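Portes ouvertes à l'atelier Celline : les robots apprennent à plier le linge

Le 19 octobre, l'atelier Celline de Trorham a ouvert ses portes au public pour la deuxième année. Les visiteurs étaient 127 selon les organisateurs, et beaucoup sont venus en famille. La démonstration la plus suivie concernait le pliage des vêtements, un travail simple pour une personne mais encore difficile pour une machine. 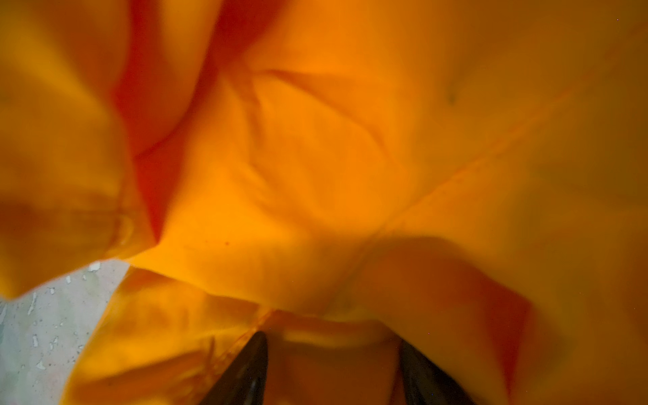

Les doigts de la pince au contact du tissu orange, vus depuis le poignet du robot.

Le poste présenté porte le nom de Momon. Il a été installé au mois de juin et il sert à étudier la manipulation des matières souples. « Une boîte garde toujours sa forme, un vêtement jamais. Pour le robot, c'est à chaque fois un objet nouveau », a expliqué Nouhaila Ashour, responsable de la démonstration. Les séances duraient presque 90 minutes, avec un temps réservé aux questions du public. 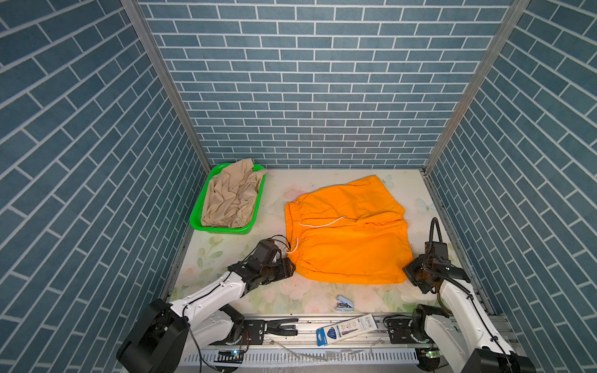
Le choix des vêtements a été discuté longtemps par l'équipe, qui voulait des pièces de la vie courante. Une chemise bien repassée donne de bons résultats, mais elle ne ressemble pas à ce que l'on trouve dans une maison. Le short orange, avec sa taille élastique froncée et son cordon blanc, a donc beaucoup intéressé les visiteurs. Plusieurs personnes ont demandé si le cordon pouvait gêner les pinces. Mme Ashour a répondu que oui, et que ce point reste à améliorer.

Une séance supplémentaire a été ajoutée en fin d'après-midi pour un groupe d'élèves du lycée de Bloxham. Ils ont posé des questions sur la formation nécessaire pour faire ce métier et sur le prix du matériel.
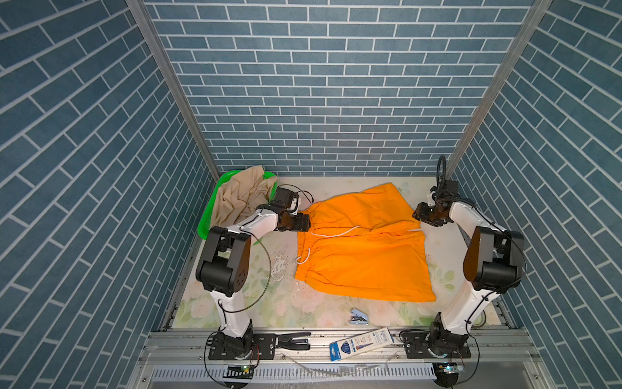
La coordination des deux bras était l'autre sujet de la visite. D'après Mme Ashour, elle demande plus de travail que la force ou la vitesse, car un tissu tiré d'un seul côté se déforme tout de suite. Quand la pince gauche serre la ceinture du short, la droite doit se placer près de l'autre bout sans la toucher trop tôt. Les élèves ont pu suivre ces gestes de près et comparer avec leur propre façon de plier.

L'atelier propose encore 5 visites en petit groupe avant la fin de l'année. L'inscription est gratuite et se fait à l'accueil de Celline.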